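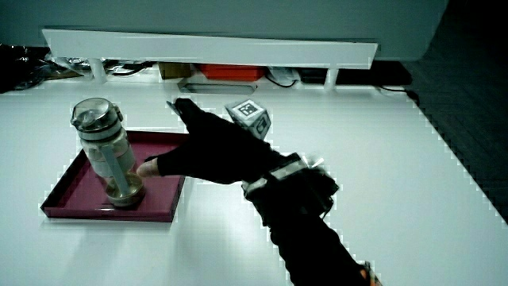
물병과 쟁반 사용에 대한 자주 묻는 질문

Flotow 공유 작업실을 이용하시는 분들이 많이 물어보시는 내용을 모았습니다. 글쓴이는 Colleen Pelletier입니다. 한국어가 조금 어색해도 이해해 주시기 바랍니다.

음료를 책상에 놓아도 됩니까?
네, 됩니다. 다만 뚜껑이 있는 병만 가능하고, 병은 쟁반 안에 세워 주십시오. 흰 책상은 커피와 차의 얼룩이 잘 남습니다.

쟁반은 꼭 자주색이어야 합니까?
아닙니다. 테두리가 올라온 쟁반이면 색은 상관이 없습니다.

병에 음료가 조금 남았습니다. 그냥 두고 가도 됩니까?
두고 가지 마십시오. 남은 것은 복도 개수대에 버리고, 병은 물로 한 번 헹구어 주십시오. 책상 위에 남은 병은 저녁에 109번 보관함으로 옮깁니다.

손잡이가 있는 투명한 병은 어떻게 씻습니까?
미지근한 물과 부드러운 솔을 사용합니다. 뚜껑을 열고 경첩 부분도 씻어 주십시오. 냄새가 나면 베이킹소다를 한 숟가락 넣고 하룻밤 둡니다. 식기세척기는 병 바닥의 표시를 먼저 확인한 후에 사용하십시오.

쟁반에 음료를 쏟았습니다.
병을 먼저 들어내고, 쟁반을 기울이지 않은 상태에서 종이 수건으로 닦습니다. 책상까지 흘렀으면 젖은 천으로 바로 닦아 주십시오.

책상 뒤쪽 선반 아래에 상자를 두어도 됩니까?
됩니다. 상자에 이름을 적어 주십시오. 전선 가까이에는 병을 놓지 마십시오.

제 병을 찾을 수 없습니다.
안내 데스크 내선 2697로 전화해 주십시오. 병의 색과 뚜껑 모양을 말씀해 주시면 찾기가 쉽습니다.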